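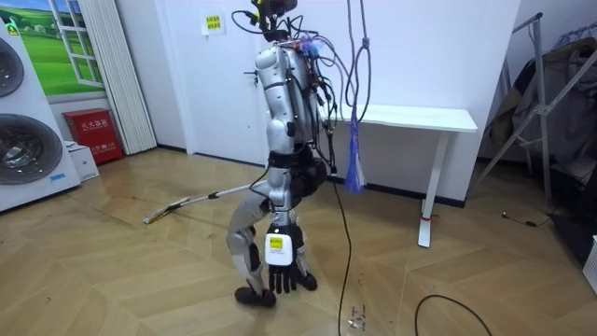 Ticket 662 — mop pass leaves spots between bed and appliance
Opened by: Mahlet Woldemariam
Status: open

The Codetti build can mop! Open floor is fine, and I'd let it do my kitchen in January slush. Trouble starts in the strip beside the bed, where the herringbone seams hold on to dirt and the pad keeps sliding over it.

Tried so far:
— Pad pressure up 2 steps. Better on crumbs, no change on scuffs.
— Slower stroke, 46 passes logged. Corners improved.
— Flat mop, silver pole, clamp checked before every run.
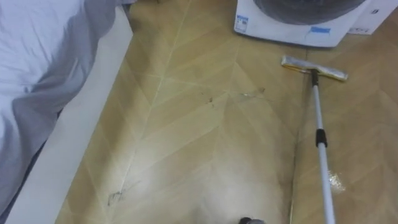

Scuffs near the bed panel need a second stroke at an angle, and the planner only knows straight ones. It also has no idea what a puddle is. A shiny patch reads as glare, so it moves on happily.

Next: Roscoe Esposito is adding an angled stroke tonight. I want 100 passes on it before we touch laundry again (I can't wait to get back to laundry).

Comments

Darnell Wojcik: Same with the Marchetti planner. Try a low lamp for the glare.

Shagufta Ghauri: My kids miss those scuffs too. Rooting for it!

Clatberg Home Chores Group | Contact | © Clatberg | Back to top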